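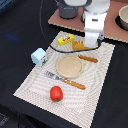 BREKTHORPE BUILDING, WINTER SAFETY WALK-THROUGH
Date: Dec 5, 2025
Walked by: Brian Nyanda
Comments reviewed by: Godfrey Wanyama (marked GW)
Form no. 2611

OK = fine. FIX = put in a ticket. NOW = don't leave until it's dealt with. N/A if we don't have one.

OUTSIDE

Front steps, treads and nosings: OK
Front handrail: FIX
Wobbles at the bottom post. Anchor bolt turning in the hole. Same as last winter, the epoxy didn't hold. Wants a proper base plate.
GW: Agreed, stop gluing it. Get a price from Jitaru.

Ramp surface: OK
Ramp drain: FIX
Packed with leaves. Cleared what I could reach by hand, still slow. Will ice over right where people turn.
Salt bin: OK, full, lid closes
Lights over side door: NOW
Out. Swapped the bulb, still out, then found the photocell full of water. Put a battery lantern up for tonight.
GW: Ordered a sealed one. Lantern stays till it's in, please check it when you lock up.

Gutters, street side: OK from the ground
Gutters, alley side: FIX
Joint dripping on the walk. Cone placed. Cone is not a repair, I know.
Snow shovels: OK. One missing, borrowed next door I think.

EXITS AND STAIRS

Front doors open fully, no key needed from inside: OK
Side door: OK, sticks a little in the damp
Rear door: NOW
Two stacks of chairs and a floor fan in the way. Moved them. Third walk in a row I have moved chairs from this door. Need tape on the floor or a sign or both.
GW: Both. Yellow tape is in my desk.

Exit signs lit: OK except basement landing, flickers
Emergency lights, test button held thirty seconds: FIX
Hall and stair fine. Basement one dimmed right down before I let go. Battery most likely.
Stair lighting: OK
Stair carpet: FIX
Lifting on the fourth step up. Tacked it. Someone in heels is going to find it.
Stair width clear: OK

FIRE

Extinguishers, pin and seal: OK, all
Extinguishers, gauge in green: FIX
Boiler room one is right on the line. Tag says service due February but I wouldnt wait.
Extinguisher brackets: OK
Smoke detectors: OK, all sounded
Room 1004 detector: OK now. Chirping when I walked in, battery replaced.
Alarm panel: OK, no faults showing. Zurkier label with the call number has peeled off. Number is on the wall in pencil for the moment.
GW: Pencil. Really. Will print one.
Fire doors close and latch by themselves: FIX
Stair door closes but needs a push for the last inch. Closer adjusted, better, not right.
Door wedges: took away two more.

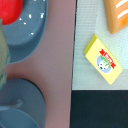
Page 3

BOILER ROOM AND BASEMENT

Boiler pressure: OK
Relief valve pipe clear, points down: OK
Combustion air vent: NOW
Somebody had taped cardboard over it to stop the draft. Removed. Do not put this back. I wrote it on the wall next to the vent too.
GW: Sending a note to everyone with a basement key. This one is serious.
Carbon monoxide alarm: OK, tested. Read the date on the back, good until the winter after next.
Anything stored near boiler: FIX
Paint cans and a roll of old carpet. Cans moved to the metal cabinet. Carpet too heavy for me alone.
Sump pump: OK, poured a bucket in, kicked on right away
Floor: damp along the north wall, no standing water. Building is from 1947 and that wall has probably been damp since.
Pipe insulation near the hatch: FIX
Gap where the plumber worked. That is the stretch that froze.
Pipe lagging elsewhere: looks intact, left alone. Not to be cut or pulled by anybody without asking first.

ELECTRICAL

Panel clear in front: OK
Breakers labeled: FIX
Three say "lights". Which lights.
Covers on all outlets and switches: OK, one cracked by the coat rack, still tight
GFCI outlets, test and reset: FIX
The one by the mop sink tests but won't reset. Off until replaced, tape over it.
Extension cords: FIX
Found one running under the hall carpet to the space heater. Unplugged it.
GW: Heaters go straight in the wall. Nothing in between, no power strips ether.
Space heaters: OK, the Jevex has its tip switch working. Older one has none. Get rid of it.

PEOPLE AND PAPERWORK

First aid box: FIX, out of gauze and large bandages, cold pack used and put back in
Incident book: OK, pen missing
Emergency contact sheet: FIX, two people on it have moved away
Evacuation map by front door: OK
Keys to roof hatch: in the lockbox, signed back in

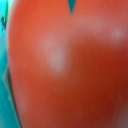
Do I have to fill in the whole form again if only one item was fixed?
Just that line. Write the date and your initials next to it, leave the old mark readable, and put the sheet back in the binder.

STILL OPEN FROM LAST TIME

Front handrail. Again.
Ramp drain, again, was meant to get a grate.
Roof hatch weather strip. Not looked at today, too much wind to go up.
Breaker labels. BN to do with a helper, one to flip and one to shout.

GW general comments: Good walk, thanks for staying late. Order of work is side door light, basement emergency light, mop sink outlet, then the rail. I don't want the rail pushed down the list just because it's been on it forever. If Jitaru can't come before the cold sets in, rope off that side and send people to the ramp, but only once the drain is running. Carpet roll, I'll help you carry it.

BN: Ok. Drain first thing tomorrow. Also we need more tape.

Next walk: February
Signed: B. Nyanda
Copy to binder, copy to office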